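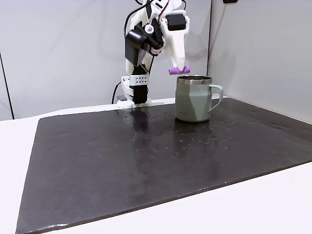 Looking after a printed desktop arm: workshop tips

If you've built one of these little printed arms and have it clamped to the back of a table, you already know how much fun they are for the first week. Keeping one running nicely through its second year is fun too (I mean it!), and most of the work is five minutes here and there with a hex key and a rag. These are the habits that have stuck in our workshop at Stulo.

Start with the clamp. Printed brackets creep under load, so a clamp that was snug in summer can be a hair loose by April. Grab the base, not the arm, and give it a wiggle. If it moves at all, back the screw right off, wipe both faces and do it up again by hand. No pliers — I've cracked two brackets that way and the reprint took all night.

Cables next. Leave enough slack at each joint for the full swing, then walk the arm slowly through its range with the power off and your fingers on the loom. You'll feel the tight spot well before it pulls a plug out. Loose loops should hang off to one side, well clear of the jaw. I tie mine with soft hook-and-loop tape, as zip ties bite into the insulation and you'll be snipping them off again next month anyway.

Servo screws love to work their way out of plastic. Ljubica Tomić showed me her trick of putting a dot of nail polish across each screw head and onto the housing. One glance tells you which have turned, and any colour will do. Brilliant, and it costs nothing! Don't use liquid threadlocker near the prints, though. Some of it will craze the plastic.

Jaw fingers wear at the tips first. When a grip starts to slip, lightly scuff the inside face with 600 grit, then polish the high spots off with 2000 so it doesn't chew up whatever you're holding. Wipe away the dust before you run it. We print our spare fingers in pairs and swap both together, otherwise the new one does all the work.

For practice pieces, pick something light and a bit squashy. Foam is very forgiving while you sort out your closing position. A mug makes a great drop target, heavy enough to stay put if it gets nudged.

Give the mat a wipe with warm water and a drop of dish soap, and dry it before you switch anything on. Grit on the mat ends up in the joints sooner or later.

After any repair, bring each joint to its centre mark, recalibrate, and run the slowest program you have with one hand near the switch. If a joint buzzes while it's sitting still, it's probably fighting a misaligned horn. Pull the horn, shift it one tooth over and try again.

Spare horns and screws live in the margarine tub under the bench, labelled by joint.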